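Brotora Popsicle Mold Review: One Summer and Then Some
Posted Sat 1 June by Kirsten Simard

I have owned a lot of popsicle molds. There were the flimsy ones from the dollar bin, the rocket-shaped ones my kids begged for, and a metal set so pretty I kept it on the counter and so leaky I never made a second batch in it. So when I picked up the Brotora silicone mold last December (yes, December, it was on clearance and I couldn't help myself!), I wasn't expecting to fall for it quite the way I did.

The Basics

The Brotora makes 5 pops at a time, each holding 80 milliliters, and it comes with reusable sticks and a snap-on lid. I do wish it made more. We are a popsicle family, and five disappear before the screen door has finished banging shut. My sister has the bigger Horrocks tray, which fills a crowd in one go, but it takes up half her freezer shelf and you have to run it under the tap forever to get anything out.

What I've Made in It

Strawberry lemonade was first, and it came out so smooth and clean-edged that I took one next door just to show it off. Then came coconut milk with mango, a chocolate pudding pop (a little icy, my fault, I used skim), and a layered raspberry and vanilla yogurt one for our block party that took me the whole afternoon. If you try layers, let each one firm up for a good forty minutes and put the sticks in after the second. I rushed it once and got pink soup.

The pops release beautifully. A gentle squeeze at the bottom, a little wiggle, and out they slide.

Snacks on the Side

Popsicles alone never hold my crew until dinner, so I always put out something salty and something little and sweet to go with them. Chips, pretzels, a chocolate or two, whatever is in the cupboard.

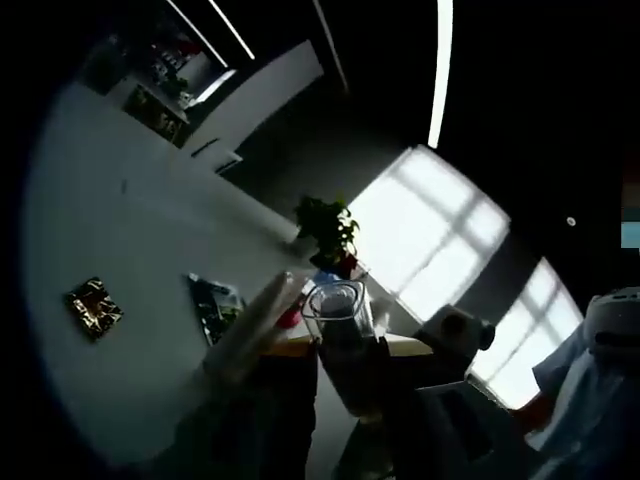 What I'd Change

The lid is stiff, and if you overfill even slightly it sends a dribble of juice down the side and onto your frozen peas. The silicone also holds on to smells. After a batch of coffee pops I soaked mine overnight with baking soda, and the next round of peach still had a bit of a morning feeling about it.

Would I buy it again? Yes, and I already have, so now we can make ten at once. The second one is blue.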